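# Shoes Off at Pindthorpe

A light wooden plank floor will take a lot of feet, but it doesn't care for grit. At Pindthorpe the rule has been shoes off at the door for 11 years, and slides are what most people wear once they are in.
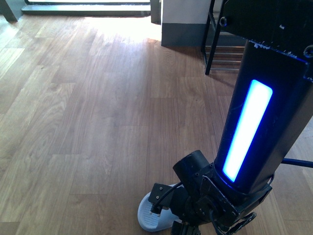

Clyde Kowalczyk thinks the slides are the whole trouble. Laced shoes get put away, he told me, and slides get kicked off wherever a person happens to stop walking.

Imani Mercado doesn't disagree. She runs the shared house and has written most of what is taped up in its front hall. When we spoke on May 21, 2022, she had just finished the spring clear-out of the shoe shelves.

"We had 37 pairs in the hall and there are eight of us living here," she said. "I had four of those pairs myself, so I'm not pointing fingers."

The clear-out works the same way every time. Everything comes off the shelves and goes on an old sheet in the hall. People have until supper to claim what they want. What's left gets sorted into pairs and singles, and the singles sit in a box under the stairs until August.

"Singles are nearly always slides," Mercado said. "One goes under a couch and the other one stays by the back door. If you throw out the one by the door, the other one shows up the next morning."

She used to throw them out after a week. Kowalczyk lost a good left one that way and still brings it up.

The shelves came from Gustimero, a secondhand place that has since closed. They have slats, which Mercado likes for boots and dislikes for anything flat. Slides tip forward and end up on the floor again. Last winter she laid strips of shelf liner across the two lowest slats and that mostly stopped it.

Cleaning is the other half of the job. Foam and rubber slides get a bucket of warm water, dish soap and an old vegetable brush.

"The footbed is where the dirt is," she said. "If it has ridges you have to go along them and then across them. People rinse the top and think they're done."

She dries them standing on edge in the shade. A pair she left on the porch rail one summer curled up at the toes and couldn't be worn again.

I asked whether pale colors were a mistake in a house like this. She said they show dirt sooner, so they get washed sooner, and she would rather have that than a black pair nobody has looked at since Christmas.

The floor gets a dry mop most evenings and a damp one when it needs it. She doesn't use anything with wax in it. Kowalczyk, who does the evening mopping, picks up whatever is in his way and drops it in a basket at the foot of the stairs.

"He doesn't pair them," Mercado said. "I've asked."

"They're in the basket," Kowalczyk said. "You know where they are."

The house spent $186 on the hall this spring, most of it on a long mat for the door and the rest on hooks and liner. Mercado wants a second mat for the back. There is also talk of giving each person one shelf and no more, which Kowalczyk supports and two of the others do not. They will take it up again when the August box is opened.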